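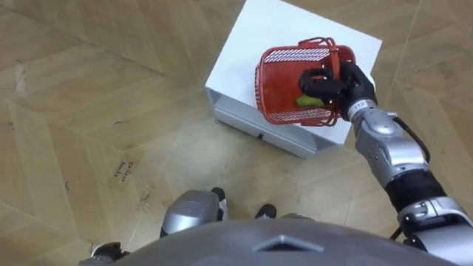

How to budget for your first humanoid (and the hands, which are the real bill)

I get the same email every month or so: we've got a quote for a robot, is it a fair price? My answer is always that I can't tell from the robot quote alone. The body is the easy part of the budget. So grab a spreadsheet, and let me walk you through how I do it for small labs and workshops.

Step 1. Write down the job first

One sentence, with the object in it. "Pick up a shopping basket by the handle and carry it across the room" is a great sentence! "General manipulation" is a terrible one, and it will cost you money, because every vendor will happily sell you their top hand for it. If you're lifting a plastic basket with one small thing in it, you need a hand that closes around a handle and stays closed. You may never need fingertip sensing.

Step 2. Price the hand as its own line

Ask for the arm and the hand separately, even if they come bundled. On my last job we had bids from Kuvoveck and Trultetti. Kuvoveck was cheaper by 2,000 dollars until I noticed their price covered one hand and Trultetti's covered two (my fault, I skimmed). Then ask what one replacement finger costs, and how long it takes to ship. Fingers hit table edges. They just do.

Step 3. Cables, and the things that rub

Have a look at how the cable gets from the wrist back up the arm. If it runs outside the arm, put spares in the budget now. I put in 200 dollars a year for cables, ties and sleeving and I've never had much left over in January when I close the books.

Step 4. The room

People forget this one completely. You want:

- a flat floor with enough clear space to walk up to things and turn
- a few cheap cabinets or boxes at different heights to work on
- tape and a marker, for marking start positions on the floor
- somewhere to lift the robot from when it's switched off

The furniture can be secondhand. The lifting gear can't, in my opinion. Ours came to 1,360 dollars from Udero with the straps, and I'd spend it again tomorrow. Baskets, toy vegetables and so on come out of petty cash, but buy doubles of anything you like, since shops change their stock and you'll want the same one next year.

Step 5. People time

My friend Hussam Khasawneh runs the bench at Khalaf and he talked me into this one. For every new robot he blocks out 18 working days before anyone is allowed to promise a demo. Unpacking, updates, calibration, teaching two people to shut it down safely. I used to put in a week and then wonder why my weekends had vanished. Put a dollar figure on those days, even if everybody is on salary, so your boss can see it.

Step 6. Read the support terms before you compare totals

Look for who pays shipping on a warranty return, and whether a swapped hand voids anything if you fit it yourself. Get it in writing. A phone call with a very friendly sales guy doesn't count (ask me how I know).

Once all six are filled in, put the quotes side by side and see which one still looks cheap. If they come out close, I go with whoever answered the finger question fastest.

Contact | Copyright, all rights reserved | Back to top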